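Chapter 5
The Open Day

In which we watch a machine tidy a table, and learn to ask better questions than "Is it real?"

Most people meet their first working robot at an open day. They come in out of the cold (ours was in December), hang their coats on whatever is nearest, and stand behind a strip of tape on the floor with their arms folded. They have seen the videos. They expect either a miracle or an accident, and they will feel slightly cheated by anything in between.

Nearly everything is in between. This chapter covers how to watch it.

The open day we will follow took place at Cilto, a small company that trains two-handed robots to handle household things. The visitors were second-year students of automation, along with a few parents and one man who had plainly expected a different building. Their host was Annelore Stüber, an engineer who had given the tour so often that she answered questions a little before they were asked. The students had been told to bring a notebook. Most of them brought a phone and a sandwich.

Stüber began with a warning. "You are going to see something a four-year-old can do," she said, "and it took us over 3,000 tries to get it this slow."

She got a laugh, which she had probably counted on, and then the arms began to move and the laughing stopped. A demonstration table has that effect. The objects on it look as if somebody had emptied a kitchen drawer and a toy box into the same bag, and a newcomer may well suspect a joke. The choice is deliberate. Every item asks something different of a hand: one rolls, one squashes, one has a thin handle, one is mostly holes. A robot that can lift forty identical boxes has told you very little about what it will do with a bunch of grapes.

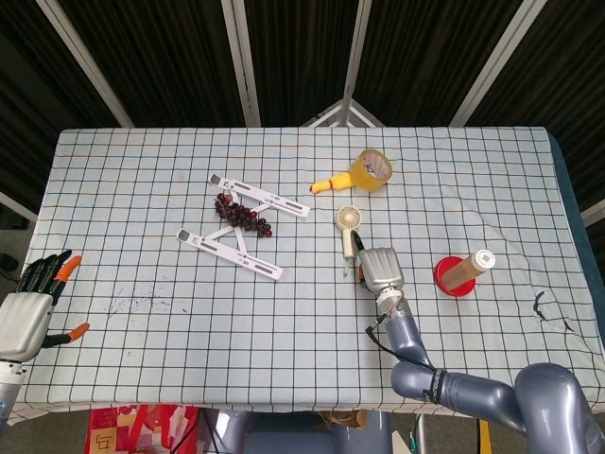 Hazem Radwan, one of the students, timed the first pick on his phone and announced that he could have done it in a second. Stüber agreed with him. She then asked him to do it again with his eyes closed, in ski gloves, following instructions shouted by a friend. He declined, but he wrote the question down, and it turned up later in his report as his own idea.

What she was getting at is the gap between moving and knowing. A modern arm moves very well. Give it the exact position of an object and it will arrive there all day without complaint. Finding the object, deciding where to hold it, and noticing that the hold has gone wrong are separate problems, and each of them has its own section in this chapter. When a robot pauses above a table, visitors tend to say that it is thinking. It may be waiting for a camera image, planning a path, or sitting out a delay that an engineer put in last winter and forgot to remove. From behind the tape these look exactly alike.

Students often miss a second point, which is the difference between a demonstration and a test. A demonstration is arranged by people who would like it to work. A test is arranged by people who would like to find out whether it does. At Cilto the two were kept in separate binders, and Stüber passed both around. The demonstration binder was glossy and had a picture on the front. The test binder had a coffee ring on it and listed 654 attempts, with a column for remarks. The most common remark was "dropped." The second most common was "dropped again."

Bhupendra Pant, the instructor who had organized the visit, made his class read the second binder first. We recommend the same to anyone who is handed both.

Before you go on to Section 5.1, write down short answers to the following. You will be asked to look at them again at the end of the chapter, when some of them may embarrass you.

Who chose the objects on the table, and who placed them there?

If one object were turned around, which parts of the robot's job would change?

What would you need to see before you believed that the machine could do the same work in your own kitchen?

How long would you stand behind the tape before you got bored, and what does that say about the task, or about you?

5.1 Seeing, Reaching, Holding

We start with seeing, mainly because the robot has to.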